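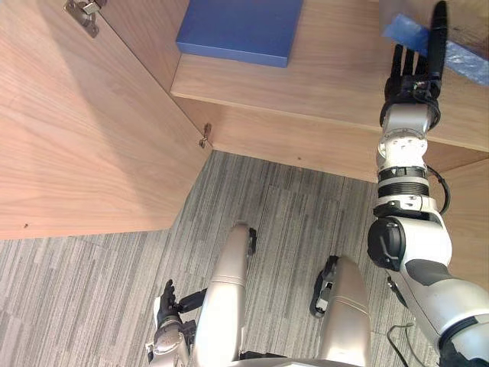
onameck_38 : Bonjour, je lis partout qu'il suffit de changer les charnières invisibles d'une porte d'armoire qui ne ferme plus bien. On me propose les Cletex à amortisseur, le vendeur promet « aucun réglage ». J'ai du mal à y croire. Quelqu'un a comparé avec des modèles de base ?

**Kyriakidis**

« Aucun réglage », ça n'existe pas. Une porte haute et lourde finit par descendre, amortisseur ou pas. Avant d'acheter quoi que ce soit :

- resserrez les vis des embases ;
- réglez la hauteur, puis la profondeur, un quart de tour à la fois ;
- vérifiez que le caisson est d'aplomb — beaucoup de portes « faussées » sont droites.

Si une vis tourne dans le vide, la charnière neuve tournera dans le vide aussi. Cure-dents, colle à bois, une nuit de séchage, et on revisse.

**stusto**

Moi j'ai pris des Cletex, ça va. Un peu cher je trouve.

**Kyriakidis**

« Ça va » depuis combien de temps ? Les miennes étaient parfaites pendant 2 mois. Et relevez l'entraxe des trous avant de commander, le « compatible universel » de la fiche produit, je demande à voir.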